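Flavor Belongs at Eye Level
Opinion

I buy breakfast for four people, and I do it fast. I know what I want before I leave the house. The part that takes time is finding it, and I blame the shelves.

My argument is simple. Cereal and granola should be put out one flavor at a time, side by side, with the flavor name facing the customer.

Vanilla chocolate chip, pumpkin cinnamon and cranberry pecan, with apple pie in the green box.

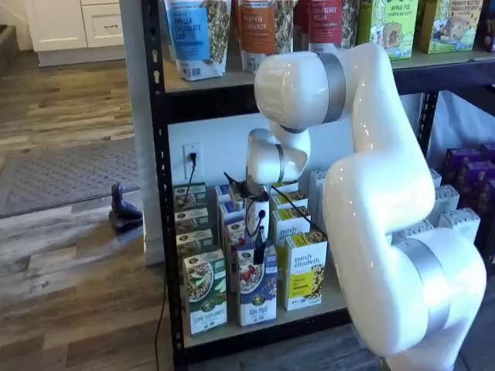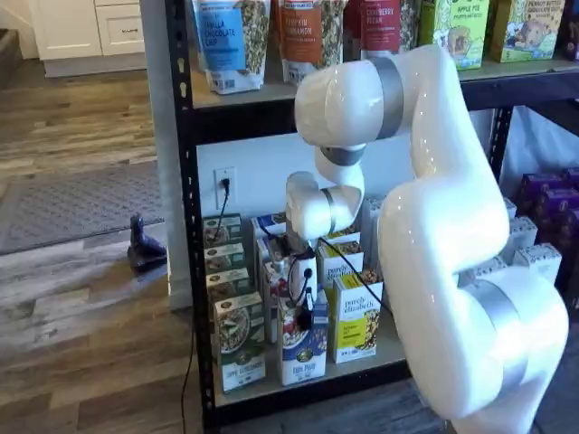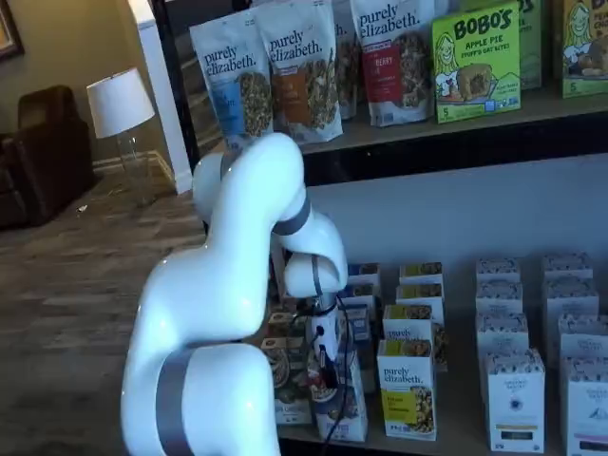 Most stores sort by brand first and leave the flavors to fall where they may. That suits the company paying for the space. It does very little for the person who came in for apple cinnamon and goes home with plain.

Marlene Seidel managed the grocery side of the Brenara on our street for six years, and she disagrees with me. She says people shop by color. They remember that theirs is the blue box and they reach for blue. I think she is right about the reaching. But companies change their boxes, and then blue is something else. Last July I bought two boxes of a cereal my son won't eat because the old color had moved to a new flavor. The word on the front was correct the whole time. I just hadn't read it.

Bags are a separate problem. A granola bag slumps once its neighbor is sold, and the label tips toward the ceiling. Boxes stay up. If I ran a store I would keep bags together on the upper shelf, shoulder to shoulder, and give boxes the shelf below, in straight rows front to back — same flavor behind same flavor. When you take the first one, the next should be what you expect.

There is also the matter of how much to carry. The Brenara has 70 kinds of cereal and granola on a good morning. Mitiku Endale's shop, Abera, has a fraction of that and I am out the door sooner. He drops a flavor when it stops selling and doesn't replace it until someone asks. I asked for cranberry once, and it was there the next time I came in.

I would take the small shelf over the big one. I would also pay a little more for it, and at Abera I do.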